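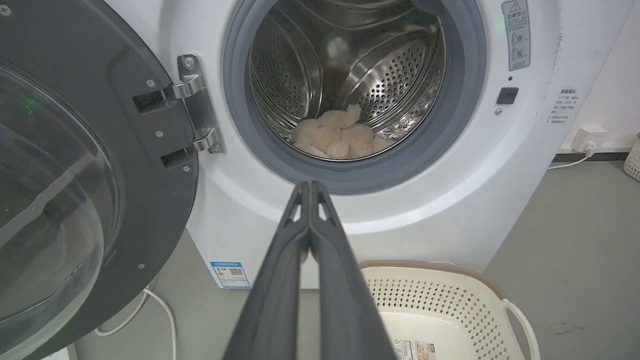 Chapter 6
Water Hardness and Household Supply

6.1 Introduction

Water that reaches a home is never pure. As it moves through soil and rock it picks up dissolved minerals, chiefly salts of calcium and magnesium. The total amount of these two metals in the water is called its hardness. Hardness is stated in milligrams per liter (mg/L) of calcium carbonate, whatever the salts present may be. This chapter covers the sources of hardness, its effects on soap and on heated surfaces, and the methods used to remove it.

6.2 Temporary and Permanent Hardness

Temporary hardness is caused by dissolved bicarbonates. When the water is heated, calcium bicarbonate breaks down to form solid calcium carbonate, water, and carbon dioxide. The solid settles on heating elements and pipe walls as scale. Permanent hardness is caused mainly by sulfates and chlorides, which stay in solution when the water is boiled. Most supplies contain both kinds.

Two supplies will be used for comparison throughout the chapter. The town of Ireck draws from a reservoir on granite, and its water has a hardness of 70 mg/L. Jindulthorpe draws from wells in limestone, and its water has a hardness of 400 mg/L. The Jindulthorpe system serves 2,134 homes and has no central softening plant.

6.3 Effects on Washing

Soap is a sodium or potassium salt of a fatty acid. In hard water the fatty acid combines with calcium to form an insoluble curd, and no lasting lather appears until most of the calcium has been used up. The curd clings to cloth and leaves it stiff and gray. Synthetic detergents are less affected, but they still clean poorly in very hard water unless a builder, such as a zeolite or sodium carbonate, is added to the powder.

Another unit is common in older tables. One grain per gallon (gpg) equals 17.1 mg/L, often rounded to 17 for quick work. To convert from mg/L to gpg, divide by this figure.

Key terms: hardness, scale, curd, builder, grain per gallon

Section 6.4 describes the soap titration test and applies it to samples from both towns.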